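Striped carpet in a rental – does it really hide dirt?
17 replies

pkopecky
The guy at Kadlec swears a gray stripe hides everything. I don't buy it. He also wanted 200 extra for the "better" pad. Has anyone lived with one for more than a year?

tatiana_s
We've had gray stripes in the Istville apartment for 4 years. Crumbs vanish. Coffee doesn't.

pkopecky
So it hides the stuff I could vacuum anyway. Great.

wostel_dad
Disagree with Tatiana. Mine hid coffee fine, but every bit of white lint showed up by lunchtime. Depends on how dark the gray is.

tatiana_s
Or on how often you look down.

pkopecky
And the seams? With a plain carpet a crooked seam is a crooked seam. With stripes I'd see it from the door.

wostel_dad
Only if the fitter is lazy. Ask him to lay out 2 widths before he cuts. If he won't, find another one.

pkopecky
He says he "never has problems with stripes." They all say that. I'm not paying for the pad until I've seen a floor he did himself – a sample square tells me nothing.

4 shares · 17 comments
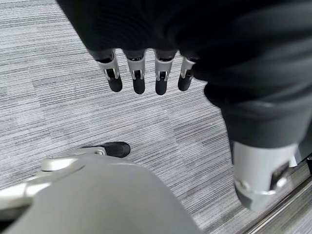 tatiana_s
Fair enough. I'd still skip the pad upgrade, ours is the cheap one and it hasn't gone flat.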